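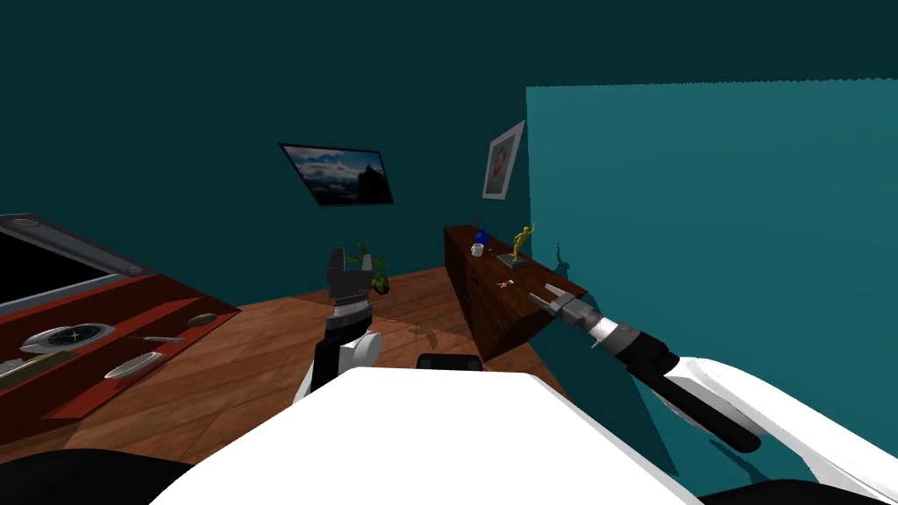

Press release
Issued by Hollton Home Support Forum
For immediate use

Forum members unconvinced after Kunico robot open day in Brindcombe

Home robots are being talked up as help for people who struggle with everyday jobs around the house. Members of Hollton Home Support Forum who went to the Kunico open day in Brindcombe this September came home with more doubts than they took with them.

A party of 23 members and family carers made the trip to the Bauerfeind Rooms, where Kunico had invited local groups to see what its leaflet called "a working preview of household help". The preview took place on a screen. The robot, the room and everything in the room were computer-generated, and the real machine was not on show.

Kunico's staff were open about this when asked. The leaflet was less clear, and several members who find travel hard said they would have stayed at home had they known. The Forum has asked the company to say "simulation" on the front of any future invitation.

A spokesperson for the Forum said: "We were treated politely and the tea was good. But people came to see a robot in a room and they saw a computer model of a robot in a room. Some of our members gave up a hospital transport slot for it. We think the wording should have been plain from the start."

What was shown

The demonstration was about handling small things on furniture. A white robot with two arms, each ending in a gripper with two fingers, was placed at a long, low wooden sideboard with ornaments and bits and pieces on top. Visitors were told that the session dealt with reaching and gripping, and that walking, stairs and doors were separate pieces of work.

Members accepted that this is a sensible place to begin. Picking up a small object from a cluttered surface is something many of them find difficult, and one carer said it was the first time she had heard an engineering firm mention the job at all. The trouble, in the Forum's view, lies in how far the talk ran ahead of it. The presenter moved from the sideboard to "independent living" in the space of one slide.

The simulated room itself caused some debate. It had teal walls, a plank floor, a pot plant and a small blue vase on the sideboard. It did not look like the front rooms most of our members live in, where there is a walking frame by the chair, a rug that rucks up and a dog under the table. Asked how the software would cope with those, Kunico said that more rooms were being prepared. It gave no date.

There was also a question about breakages. A member wanted to know what happens if the robot knocks over a cup and the cup is full. The answer was that liquids were not part of the present work. The Forum considers that a fair answer but an important one, and it would like to see it printed in the leaflet along with the claims.

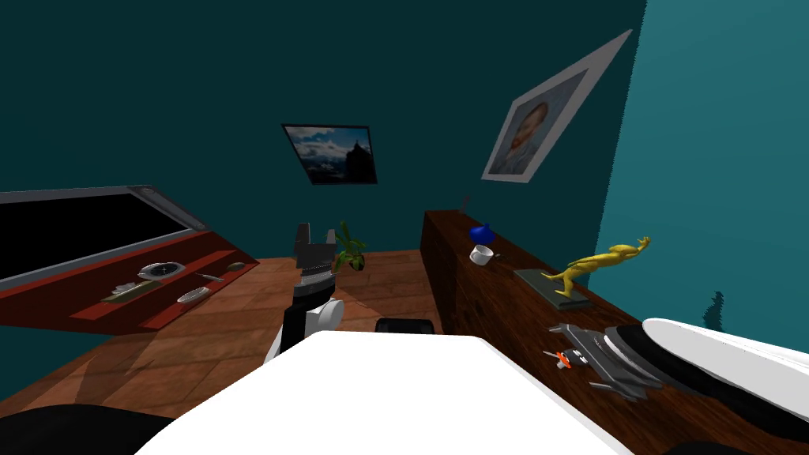

Questions still open

The Forum sent Kunico seven questions ahead of the visit. Three were answered on the day to our satisfaction. The others were taken away, and we have yet to hear back. They are:

How often does the robot drop or miss an object in the simulation, and will those results be published?

How much worse does it do when the same task is tried with a real machine in a real room?

Who is responsible if it damages something belonging to the householder, or hurts someone?

What would it cost a household each month, including repairs?

On the first of these, the presenter said that results were "encouraging". Members asked for a number and did not get one. The time set aside for questions was nearly 15 minutes, and a good part of that went on sorting out the microphone.

A Forum spokesperson added: "Nobody in our group is against the idea. If a machine can hand you your glasses when your back has gone, you will not find many of us complaining. But we have seen gadgets come and go. There are members with cupboards full of things that were going to change their lives. We would like to be shown figures, and to be shown the failures as well as the good runs."

What the Forum is asking for

The Forum has written to Kunico with the following requests:

A second session in Hollton with a physical robot, even if it can only do one job, and do it slowly.

A plain statement of what the robot cannot do at present.

A simulated room based on homes our members live in. Nine households have offered to have their sitting rooms measured for this purpose.

Questions taken before the presentation as well as after it, with a printed copy of the answers for those who do not hear well.

The Forum is also asking local councillors not to mention home robots in plans for support at home until such a session has been held. Care visits in Hollton are already stretched, and members are worried that a promising film will be used as a reason to put off hiring people.

Members who went on the visit will talk about it at the Forum's next open meeting, which starts at 2pm with doors from half past one. Kunico has been invited to attend and to bring whatever it is able to bring.

Notes for editors

Hollton Home Support Forum is an independent group of people who receive support at home and the relatives who help them. It takes no money from equipment makers. Travel to Brindcombe was paid for by the members themselves.

Members who took part in the visit are willing to be interviewed. Please ask through the Forum office and allow time for a call back, as the office is open in the mornings only.

Ends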